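News from the Netball Section

Well, where does the time go? It feels like five minutes since we were all standing in the car park at Clandirstead arguing over who had the bibs, and now we are into the second half of the season with a good deal to tell you. Put the kettle on, as this is a longer one than usual, and I make no promises about keeping to the point.

I ought to start with the first team, who have had what I can only call a mixed run. Those of you who came along to the Drornach match will know that we were second best for three quarters of it. They are a tall side, Drornach, and they have a goalkeeper who seems to be able to reach over the top of anybody we put in front of her. We went into the last quarter 6 goals behind, and I will confess I had already started folding up the blankets. Then Korkor Darko moved herself out from goal attack to centre, which she hasn't played since she was at school, and the whole thing simply woke up. The ball started going through the middle instead of round the houses, our shooters had a bit of room for once, and we finished level. A draw doesn't sound like much when you write it down, but you should have heard the noise on the sideline! One of the Drornach mums came over afterwards to shake hands and said it was the best quarter she had watched all winter, which was generous of her considering.

The following week was another matter, and we had better get it over with. We lost at home to Agbeko by a margin that I shall leave to the league table to tell you. They were quick and fit and they passed beautifully, and we gave the ball away far too often on our own centre pass. Korkor had a word with everyone afterwards, kindly, as she always does, and the Tuesday session since then has been nearly all passing and footwork. If you have seen a group of grown women throwing a ball at a wall and shouting numbers at each other, that is what it was about.

The second team are having a lovely time of it, I'm pleased to say. They have lost once since Christmas, and that was with only seven players and no one to come on. Two of our newer members have gone straight in at wing defence and goal defence and look as if they have been playing together for years. There is some talk of them going up a division in the spring if the results carry on as they are. I know better than to say any more than that in print. The last time I predicted a promotion in this newsletter we didn't win again until the clocks changed, and I was reminded of it at the summer barbecue by practically everybody I passed on the way to the salad.

On to the walking netball, which has become quite the thing. We began it in the autumn expecting a handful of people, and there are mornings now when we have to run two games side by side. For anyone who hasn't tried it, the rules are much as you would remember them, only you mustn't run or jump, and you are given an extra step with the ball. It is harder than it looks to stop yourself running. I have been pulled up for it more than anyone, and I'm told I have a guilty sort of shuffle that gives me away. You don't need to have played before and you don't need any kit beyond a decent pair of trainers. It starts at half past ten, and most people stay on for a coffee and a natter. Come and watch first if you would rather, and if you have a dodgy knee or hip, tell whoever is leading before you start so they can put you somewhere sensible.

Khurram Bhutto has been umpiring for us through most of the winter and I would like to say a proper thank you to him here. He came into it sideways, as so many do, by bringing his daughter to the juniors and getting cold. Somebody handed him a whistle and that was that. He has now passed his first umpiring award and is working towards the next one. Umpires get very little thanks and rather a lot of muttering, and I include myself among the mutterers, so do go and have a friendly word with him if you see him. If you have ever thought of having a go yourself, he is very happy to have you walk the sideline with him for a quarter or two and hear how he makes his decisions. He says the hardest part is keeping your eye on feet and hands at once, and that obstruction is the one people will argue about until the lights go off.

The juniors have had their festival at last, after it was frozen off in January. We took an under-elevens side and two under-thirteens, and there were clubs there from right across the county. The little ones won two of their games and drew another, and were far more excited about the draw than either of the wins, for reasons I never got to the bottom of. One of our under-thirteens sides reached the semi-final. They lost it by a single goal to a very good team and were gracious about it, and were then not quite so gracious about the queue for the chips. Thank you to all the parents who drove, and especially to those who drove children who weren't their own and had to listen to the same song the whole way there and back.

Now to money, and please don't skip this part, dull as it is. You will remember that we set ourselves a target of £4,000 towards resurfacing the outside court, which has been getting slippery along the far sideline and has a dip near the post that fills up whenever it rains. The quiz night and the cake stall between them have brought us to £1,250. That is a very decent start and I am proud of us, but it does leave a fair way to go. The next thing will be the sponsored shoot-out in March, and forms are behind the desk in the foyer. The idea is that you find people to sponsor you for every goal you score in ten minutes, so those of you who are shooters may wish to warn your relatives. Defenders are very welcome too. Last year's winner was a goalkeeper, and she hasn't let it drop.
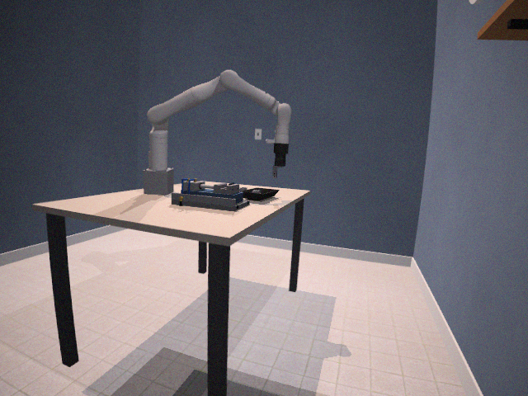
We have also had a kind offer from Vikasura, who are the firm on the trading estate that several of our members work for. They will be paying for a new set of dresses for the first and second teams, in the same navy and yellow, with a slightly better cut across the shoulders. Sizes will be going round on a clipboard at training. I would beg you to try the samples on and not just write down what you were when you last ordered. We had some unhappy moments last time, and there is a limit to the amount of swapping that can be done in a changing room five minutes before a match. The old dresses that are still in good order will be washed and passed down to the thirds, and any that are past it can go to the juniors' dressing-up box.

A few odds and ends before I let you go. The ball bag has come back from an away game with two balls fewer than it went out with, so do look in the boots of your cars. Nails need to be short for matches, and the umpires are being firm about it this season, gloves or no gloves. Jewellery must come off as well. If you have a ring that won't, talk to Korkor beforehand, as taping is up to the umpire on the day. Match fees should be paid before the game and not in a fistful of coppers after it, tempting as it may be to clear out your purse.

We are still short of people to do the scoring on home match days. It isn't difficult, you get a chair and a blanket and a hot drink, and you have the best view of anybody. You do need to be able to keep quiet about what you think of the umpiring, which I am afraid rules out half the families I know, but I live in hope. Even one match each between now and the end of the season would make a great difference to the people who are doing it every week at present.

The return match against Drornach is at home on Saturday, with the first centre pass at two o'clock. There will be soup for anyone who comes to cheer us on, and the seconds are playing straight after, so you could make an afternoon of it. Wrap up warmly and bring a cushion, because those benches don't get any softer, and if you are able to come a bit early, we could do with a hand carrying the posts out.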